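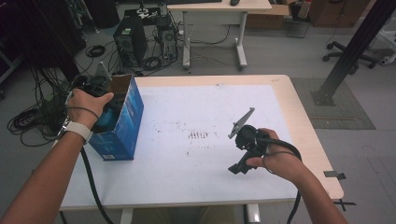 What Zultness is

Zultness is a small set of Python tools for turning two-handed gripper recordings into clean, labeled episodes you can train a policy on. It reads the streams, lines them up in time, cuts them into episodes, finds the moments when each gripper opens or closes, and writes everything out in one tidy layout. We built it for our own tabletop work at Oteck and had so much fun with it that we wanted other people to have it too!

The first public release went out on Oct 27, 2019. The sample recordings in this repo all come from the tabletop set: a box, a spray bottle, a sheet of white paper on a light wooden table, and one person with a gripper in each hand.

What you get

- zult-sync lines up the head camera, the left gripper and the right gripper on one clock.
- zult-cut splits a long recording into episodes. The default minimum gap is 7 seconds, and you can change it with --gap.
- zult-grasp marks jaw events from the width signal. Left and right are handled separately, so a one-sided grasp comes out as exactly that.
- zult-view is the browser viewer - scrub, zoom, fix a label, save. My favorite part of the whole thing.

The sample set

The download has 600 episodes, split by task into 21 folders. Every episode holds:

head/ color frames from the head camera
left/ pose, jaw width
right/ pose, jaw width
events.json jaw events, with start and end times
note.txt one or two lines typed by whoever recorded it

Poses are given in the table frame, in meters, with rotations as quaternions (w first!). Jaw width is in millimeters. Yes, we mix meters and millimeters. Changing it would have broken every script we own.

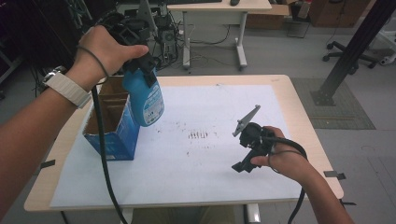

Spray bottle held by the left gripper over the open box, right gripper with its jaws empty.

Moments like this one are where zult-grasp earns its keep. One hand has an object and the other has nothing, and a policy needs to know which is which. The first version had a single "holding" flag for the pair, and it made a real mess of the box tasks. Now each side has its own state (open, closing, held, opening), and the planner baseline improved the same afternoon we switched over.

Quick start

pip install zultness
zult-sync raw/ synced/
zult-cut synced/ episodes/ --gap 7
zult-grasp episodes/
zult-view episodes/

Sync is the slow step. Start it, go get coffee, come back and enjoy the viewer. If you only want to look around, skip the first three commands and point zult-view straight at the sample folder.

Perception notes

Paper and table are both pale, and the marks on the paper give the tracker something to hold on to. If you record on a plain white surface, turn on --use-edges so it leans on the table outline. Black cables crossing the background can throw off the arm mask; --mask-strict helps, at the cost of losing a bit of the gripper body. A see-through bottle is still hard for our depth code. Pull requests very welcome!

Known problems

- zult-cut sometimes merges two episodes when a hand barely moves between them.
- The viewer drops frames in very long recordings.
- note.txt spelling is all over the place. We left it alone.
- Episode 14 in the first box folder has left and right swapped. Fixed in the loader, still swapped on disk.

Thanks

The jaw event code started as a weekend script by Kaj Gunnlaugsson, who also wrote most of the tests. The time sync borrows its main idea from Sandov, our older logging tool, and the folder layout follows Vigfúsdóttir, the format we used before this one. A converter for old Vigfúsdóttir folders is in tools/convert_old.py - try it on a copy first.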